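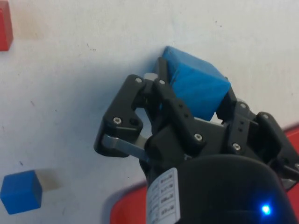

Page 35

Filum Motion and Perception Software
Manufacturer: Mavov. Distributed by Nurnus.

Filum is a software package for planning and supervising pick-and-place work with a single arm and gripper. It joins three functions under one license: object detection from wrist and fixed cameras, grasp selection, and path planning with collision checking. The package is installed on a standard workstation and communicates with the arm controller over the local network.

The detection module is supplied with a library of 140 simple part shapes, including cubes. Parts are assigned to classes by shape and color, and each class may be given its own destination. Users may add shapes by entering dimensions or by importing a drawing.
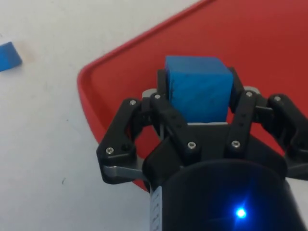
Destinations are entered as regions on the work surface. A tray is defined by its outline, rim height and floor height, and the planner keeps the fingers clear of the rim on approach and withdrawal. Release height is set separately for each destination.

The Bowen task editor, included with every license, presents each job as a sequence of steps that can be paused, edited and resumed. Stored jobs are limited to 2,000 per workstation. Camera images, joint positions and gripper commands are logged on a common clock and may be exported for review.
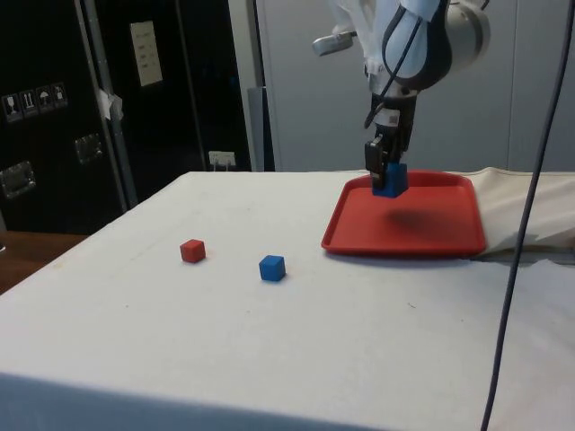

Blue cube held over the red tray, fixed camera view.

Ordering information
Filum is licensed per arm. The standard license covers one workstation and 10 user accounts. Site licenses are available on written request to Nurnus. Arm, gripper, cameras and workstation are not included. Customers should confirm controller compatibility before placing an order.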